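Ticket: Imagery vividness survey, scores missing after page 3
Project: Gromik (online perception study)
Opened by: Zinash Degefa
Assigned to: Adanech Gashaw
Priority: High
Status: Resolved

Description
Participants finish the vividness questionnaire and see the thank-you page, but the export has no score for some of them. Of 227 completed sessions in the May batch, 200 have a total. The remaining sessions have item responses for pages 1 and 2 and blanks from page 3 on. The screening rule needs the total to sort people into the low-imagery group, so recruitment for the face recall task is on hold.

Steps to reproduce
1. Open the survey from the Neseo invitation link.
2. Answer pages 1 and 2 normally.
3. On page 3, select "No image at all" for every item.
4. Submit and run the export.

Expected: total equal to the minimum score.
Observed: total blank, page 3 items blank.

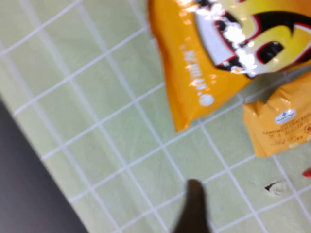 Comment, Adanech Gashaw, 9:40 a.m.
Reproduced on the staging copy. The responses do reach the server. The raw log shows all page 3 items stored with the value 0. The questionnaire is scored 1 to 5, so 0 should never occur. Page 3 was rebuilt from the Layug template, where the answer list starts at 0. The export script treats 0 as missing and drops it, and the total is skipped if any item is missing.

Comment, Zinash Degefa, 10:15 a.m.
That matches what I see. The affected people all chose the lowest option at least once on that page -- the ones we most want to keep. Are the other answers on page 3 shifted as well?

Comment, Adanech Gashaw, 10:52 a.m.
Yes. Every page 3 answer is one point low, including those in the 200 sessions that do have a total. Do not use the current totals for screening. Seven test sessions from staging are also in the table and need to be filtered out before any rerun.

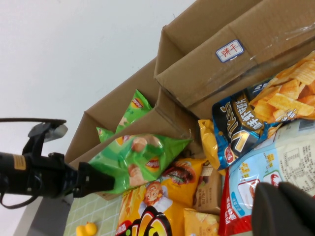

Chip bag, green, Lay's. Black gripper at the lower-left corner.

Comment, Adanech Gashaw, 2:05 p.m.
Changes made:
- Page 3 answer codes set to 1 through 5.
- Stored page 3 values raised by one for sessions before the fix. Raw log left untouched.
- Export script now stops with an error on any value outside the range.
- Test sessions flagged and excluded.
The corrected file is in the Jodosetti folder, under scores_v2.

Comment, Zinash Degefa, 3:30 p.m.
Checked scores_v2 against the raw log. All 227 sessions have a total, and the lowest scorers sit at the minimum as expected. Screening restarted. Please leave the old file where it is, marked as superseded.

Resolution: Answer coding error in template. Fixed and rescored.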